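marik_11
Moving to a smaller place in November, kitchen has 2 cabinets. What do I get rid of first? Thinking one mug, one plate per person and thats it.

Tien-fu H.
Don't. Did one plate each for a year - you wash up constantly. Keep four.

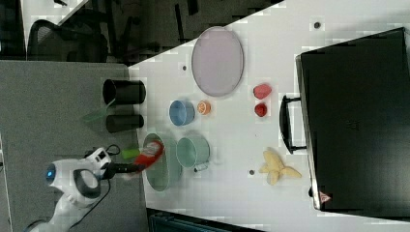 Ekene I.
Disagree with Tien-fu. Two is plenty. Toss doubles, old spices, teh big pot.

marik_11
Not the big pot!! I make soup

Tien-fu H.
keep the pot. Four plates.

Contact us | © Clirari Forums | Back to top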